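Tirklow Sky Reports: README

Version 2. Maintained by Ivar Berge.

What you are downloading

A table of 2750 written reports of strange things in the sky, typed up from the paper files of the old Tirklow reporting line. People phoned or wrote in, somebody filled out a form, and the forms went into banker's boxes for a very long time. The earliest ones smell like a basement. The CSV does not.

Each row is one report by one person. If a family of four stood in the driveway and all four wrote in, you get four rows, and they will disagree about the color. Use the event_id column if you want to group them. I assigned event_id by hand over one long winter and I stand by most of it.

This is a record of what people said they saw. It contains no position on what was up there. I have been asked for my position at two dentist appointments and a wedding, and it is not in the wedding video either.

Files

reports.csv: the main table
events.csv: one row per event_id, with my notes
forms_key.txt: what the boxes on each edition of the form meant
CHANGES.txt: what I broke and when I fixed it

Columns in reports.csv

report_id: unique, never reused, even for rows I later removed
event_id: blank if the report stands alone
local_time: as written by the witness. "Just after supper" is left as "just after supper."
clock_time: my conversion, only where the form gave an actual time
duration_s: in seconds. Witnesses who wrote "an eternity" are set to missing.
shape: one of the shape words below
shape_raw: what the witness wrote, spelling included
lights: number of lights claimed, if any
sound: yes, no, or missing
sky: clear, part cloud, overcast, missing
direction: eight compass points. A ninth value, "toward the Nygård place," appears often enough that I kept it.
explained: yes, no, or maybe
explained_by: see below
narrative: the full text, with names and phone numbers taken out

Shape words

The original form had a row of little drawings and asked people to circle one. A later edition dropped the drawings and asked people to describe the shape in their own words, which is how we ended up with "like a hat but a bad hat." I mapped everything to disc, ball, cigar, triangle, ring, line, cluster, flash and other. The bad hat is under disc. Write to me if you feel strongly.

About the explained column

A report is marked yes only if there was a specific, dated thing in the sky at the right place and time: a planet, a launch, an aircraft, a balloon somebody admitted to. Of the full set, 1408 reports are marked yes. Venus does a lot of the work. So does the lantern seller who used to set up by the lake every April.

Maybe means I have a good idea and no proof. No means I looked and came up empty, or that the report was too thin to check. A no is not a spaceship. Please stop citing the no rows as spaceships. I have seen the slide deck.

Known problems

Durations are unreliable. People watching the sky are bad at time, and people filling out forms afterward are worse. The value 60 is badly overrepresented in duration_s because everybody's idea of a short while is a minute.

Sizes were asked for at arm's length ("a pea, a dime, a dinner plate"). I left them in the narrative. Converting a dinner plate to degrees of arc requires knowing the arm and the plate.

Reports come from where people and telephones were. The empty patch on the map north of town is a swamp.

One witness sent in so many reports, all of them courteous, that he has his own flag, frequent_writer. Run your counts with and without him. He knows about the flag and is pleased.

Late-night rows cross midnight in confusing ways. A report dated the evening before but timed at 12:20 a.m. was usually meant as the same night. I fixed the ones I could confirm and listed them in CHANGES.txt.

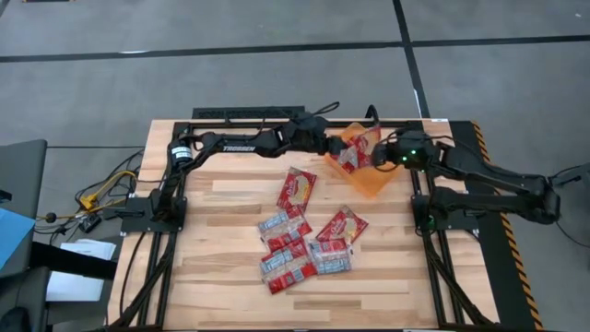 Two arms over a butcher-block tabletop, an orange tray at upper right.

Mirrors and older copies

Imau hosts a mirror of version 1. It has the broken compass column, in which east and west are swapped for a stretch of the second box. If your plot shows everything leaving over the lake, you have version 1.

A spreadsheet called Volletti_final_FINAL is also going around. It was built from an early draft of mine, with an added "credibility" score from one to ten. I don't know how the scores were made, and the bad hat got a nine.

Using the data

Free for any use, including television. Credit "Tirklow Sky Reports, ed. Ivar Berge" and say which version you used. Do not try to work out who the witnesses were. Several still live here and have heard all the jokes.

Corrections

Send the report_id, the column, and what you think it should say. If you were a witness and want your row removed, say so and it goes, no questions asked. If you were a witness and want to add that it was closer than you first wrote, that goes in a new column called later_remarks, which is already fairly full.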